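Desk surfaces: felt covers, mats and mugs

Several readers wrote in after the April issue to ask whether a full felt cover makes a separate mouse pad redundant. The short answer is no. Felt gives under the hand and its pile is uneven, so tracking varies from one area to the next. A pad laid on top restores a consistent surface and can be lifted off when the cover needs brushing.

The cover also has to be sized properly. Measure the top, then add 2 inches on each side that is to hang over. Cedetti sells its felt by the running yard and cuts to the nearest inch; Pevlow supplies fixed sizes only, with raw edges. Either will hold a crease for several days if it arrives folded - ask for it rolled.

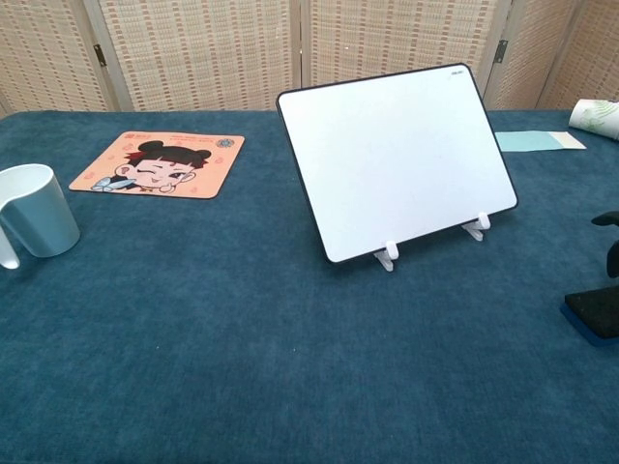
WORKSPACE / SURFACES

Teal-blue is a forgiving color for a cover. Slight mottling in the cloth hides lint better than a flat black or navy does, and a pale object such as a white mug is easy to find against it. An orange-peach pad with a cartoon print gives the same contrast, so its edges are never in doubt. Rounded corners are worth having on any pad used on cloth, as square ones tend to lift first.

A woven folding screen behind the table makes a neutral backdrop and takes up little floor depth. Check the hinges twice a year and tighten any loose screws before moving the panels.

Care is simple. Brush in one direction, then lift the remaining dust with a lint roller. Blot spills with a dry cloth and do not rub. Wool felt should not go in the machine at any temperature; 100 percent polyester felt can usually be washed cold, but read the label first. Mugs are better kept on a coaster - a ring of coffee in felt is slow work to remove.

Next issue: cable trays, including the Purar clamp-on model.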